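Treaty Without a Signature: How the Atness Water Talks Stalled

By Halyna Moroz

Wednesday, March 12, 2025

When the foreign minister of Vasylenko walked out of the conference hall in Nalville last week, he left a draft agreement on the table and two neighboring governments with no clear date for their next meeting. The talks had lasted three days. They were meant to settle how the water of the Atness River would be shared in dry years, a question the two countries have argued over for most of their modern history.

The draft ran to 829 paragraphs, many of them in brackets. Delegates from both sides agreed on the need for joint measuring stations and on the exchange of flood warnings. They did not agree on who should run the dam at Edville, or on what should happen when the reservoir falls below the level needed to serve farms on both banks.

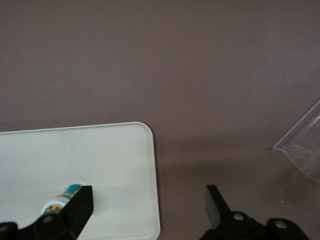
Officials upstream hold that the dam was built with national funds and stands on national soil. Its operation, they say, is a matter of sovereignty and may be discussed but not shared. The downstream position is that a river crossing a border creates duties on both sides of it, whoever paid for the concrete. Each government has published a legal opinion in support of its view, and each opinion cites the same earlier protocol.

That protocol was signed by ministers who have long since left office. It promised "fair and reasonable use" and set up a joint commission to decide what the words meant. The commission met twice in its first year and then fell silent when the two governments recalled their ambassadors over an unrelated border dispute. Diplomatic relations were restored later, but the commission was not.

Demyd Skoryk, a former envoy who served on it, believes the present talks repeated an old mistake. "We wrote down a principle and left the numbers for later," he said in an interview. "In a wet year no one minds. In a dry year the numbers are the only thing people want to discuss."

The dry year came. In January, upstream engineers reduced the flow through Edville for the second time in a single season, and farmers in the lower valley blocked the main road to the border. The protest drew 3000 people by its second evening and ended peacefully, though it left the downstream government with little room to compromise. Its parliament has since passed a resolution instructing negotiators to accept nothing short of joint operation of the dam. 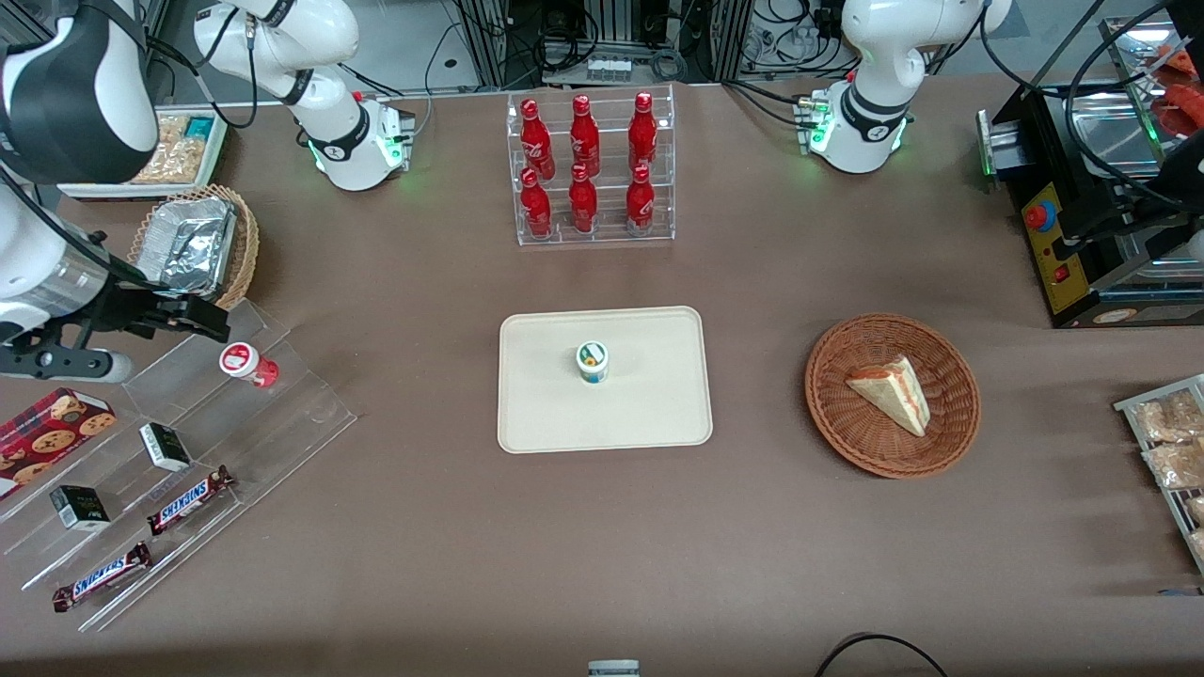
Food and drink on a table, with Coca-Cola bottles on a clear rack.

Outside governments have so far kept their distance. Several offered to host further meetings, and one proposed a neutral technical panel to measure the flow and publish its findings. The upstream side called the proposal premature. The downstream side welcomed it, then asked that the panel also examine past releases - a request that was certain to be refused.

Diplomats on both sides say privately that a limited agreement remains possible. It would cover the measuring stations and the flood warnings, and would leave the dam for separate talks between heads of government. Skoryk supports this course, with reservations. A partial text, he noted, can build trust, but it can also become a reason to put off the harder work.

The two foreign ministries are expected to exchange written comments on the draft before the planting season begins. Neither has said whether its delegation will return to Nalville.

Comments (3)

valleyreader: A fair account. I would have liked more on the farmers upstream, who also lost a harvest.

P. in Edville: The dam has kept this town from flooding more than once. That should be part of the discussion.

northbank: Is the text of the old protocol available anywhere in English?

Related articles
The Border Commission That Stopped Meeting
Who Owns a River? A Short Guide to Shared Waters
Demyd Skoryk on the Limits of Quiet Diplomacy

Contact the editors | Copyright 2025. All rights reserved. | Back to top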